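Moving the spices out of the kitchen

We rented the Arberg Street apartment for the light and the low rent, and the kitchen was the price we paid for both. It has one wall cabinet, and that cabinet hangs over the stove. For the first two years I kept every spice I own in it, and for the first two years I wondered why my cooking tasted flat.

Heat and steam are hard on ground spices. I knew that in a general way, the same as I know I should stretch before running. What changed my mind was a jar of paprika. I opened it in December to make a goulash and it smelled like cardboard. I had bought it at the end of summer. An unopened bag from the same order had been sitting in the hall closet the whole time, and when I cut that one open I could smell it from the doorway.

So I emptied the cabinet. It took most of an evening. I had 20 jars and bags, and I threw out 8 of them. The turmeric had a hard crust on top. There was a bag of ground coriander with a price sticker from Sokol, the corner grocery that closed before we moved here, so I must have carried it over from the last apartment.

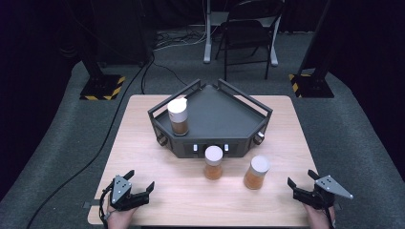 The rules I settled on are simple. Anything I use every week stays within reach of where I chop, away from the stove. Anything else goes in the hall closet, where it is dark and stays cool even in July. Whole spices can wait longer than ground ones, so I buy cumin, coriander and black pepper whole now and grind them when I need them. The grinder is a Mokerar that my sister gave me. It is loud and it does the job.

I also stopped buying big bags. The import store sells chili flakes by the pound, and the price per ounce is very good, but I don't eat a pound of chili flakes before they fade. Kha Ông, who lives downstairs and cooks a lot more than I do, splits the big bags with me now. He takes the larger share. We do this every couple of months and I pay him back in bread.

Labels matter more than I expected. I used to trust my eyes, and then I put cayenne in a batch of sweet potatoes that was supposed to get smoked paprika. My husband ate it and was polite. Now I write the name and the month I opened it on masking tape and stick it to the bottom of the jar. Tape on the lid is easier to read, but lids get swapped when you wash them.

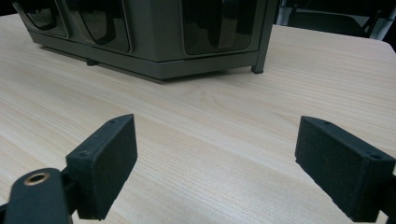
The organizer, at an angle on the table.

It has been most of a year and I have kept it up, apart from the bay leaves, which are in three different places. The wall cabinet now holds mixing bowls and a Skevon roasting pan that doesn't fit anywhere else. I spend less on spices than I did before, even with buying them fresher. The goulash is better too, though I also started browning the onions longer, so I can't give the paprika all the credit.

Next I want to do something about the flour. It lives in its paper bag with a clip on it, and the clip is broken.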